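Penumbra (shadow)

A penumbra is the soft outer part of a shadow, the zone where a light source is only partly hidden by whatever is blocking it. The fully dark inner part is called the umbra. Almost every shadow in daily life has both, and once you start looking for the join between them it is wonderfully hard to stop!

Cause

A shadow from a perfect point of light would have a knife-sharp edge. Real lights have size. The Sun covers about half a degree of sky, a frosted bulb may be as wide as a fist, and an overcast sky is one enormous lamp stretching from horizon to horizon. A spot near the edge of a shadow can "see" part of the source but not all of it, so it gets part of the light. Move outward and more of the source comes into view, until none of it is hidden and the shadow is gone.

Two things set the width of the penumbra: the size of the light as seen from the object, and the distance from the object to the surface. Hold a pencil just over a sheet of paper in sunshine and its shadow is crisp. Lift it a foot or two and the edges melt. A flagpole shows the whole range at once — sharp at its base, fuzzy at the far tip of its shadow.

In the sky

Eclipses are penumbras on the grandest scale. During a solar eclipse, people inside the Moon's umbra see the Sun completely covered, while those in the much wider penumbra see a bite taken out of it. A lunar eclipse can also be purely penumbral, with the Moon passing only through the outer part of Earth's shadow. These events are easy to miss, and spotting the faint gray shading along one side of the Moon is a real thrill.

Sundials and the Rultumach dial

Soft edges are the old enemy of the sundial maker. The taller the pointer, the farther the shadow moves each minute, but the wider its blurred border becomes. The garden dial at Rultumach has a pointer 67 inches tall, and on a clear April morning the border at the far end of its shadow is over half an inch wide. Visitors are invited to slide a card with a pinhole through the blur. The pinhole throws a tiny image of the Sun, and the pointer's tip shows up inside it as a neat dark notch.

Indoor shadows

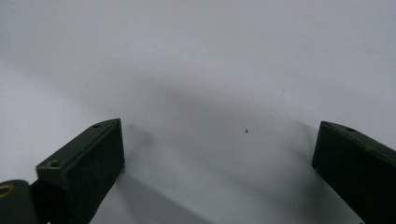

Room light makes some of the loveliest penumbras of all, and they are often so gentle that people walk past them all day. Windows and ceiling panels are broad sources, and a thing held well away from a wall may cast no umbra whatever. Pale matte surfaces are the best place to look, as with the broad gray shadow running diagonally over plain white, darkest in the middle and fading off with no crisp outline at all. Glossy paint muddles the effect with reflections. The Brandatwood light room, a favorite with school groups, has a 20-foot matte wall and 5 lamps of different widths, so the same cutout can be shown with hard, soft and nearly vanished edges.

See also
Umbra
Antumbra
Pinhole image
Sundial
Lunar eclipse

Text may be reused with credit | Contact the editors | Back to top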